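Wrist view: cup hidden at the start of some demonstrations, keep or drop?
Last updated: 12/05/2024

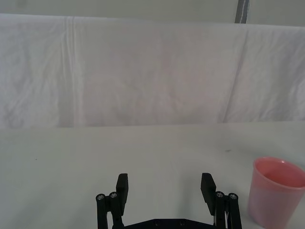
Wrist camera, gripper open, cup at lower right.

I am collecting teleoperated demonstrations for a pick task with one pink plastic cup on a white table, white cloth behind. The policy gets the wrist view and joint positions, nothing else. In most episodes the cup starts partly in view, as shown. In 19 of them it starts wholly outside the picture and the operator has to swing the wrist to find it. Validation loss is the same with or without those 19. On the arm, the policy trained with them sometimes hovers over bare table and never commits. Should they go, or do I need a second camera? I would like to avoid rewriting the recorder.

Posted by floltley

Keep them, but look at how they were driven. If your operator could see the table directly, they knew where the cup was and turned straight to it. The policy has only the wrist view, so identical first images are paired with left turns in one episode and right turns in another. It averages the two and you get hovering. Re-record those starts with the operator watching the wrist feed only, and fix a search order, e.g. always sweep right first, then left. Two other points:

- Log gripper width as an input. From this angle the pads show whether it is open, but they are poor for judging a partial close.
- Check that the command and image timestamps agree. We had a lag of two control steps on the Trinomar rig and it looked much like indecision.

A fixed overhead camera would also cure it, at the cost of your existing set.

Posted by wisilberg

just delete them, 19 is nothing. also try a bigger batch

Posted by shehata_lab

Deleting them only helps if the cup will always start in view when you run it. Mine doesn't. Timestamps were fine when I checked. I will redo the 19 with a fixed sweep and keep the old ones in a separate folder.

Posted by floltley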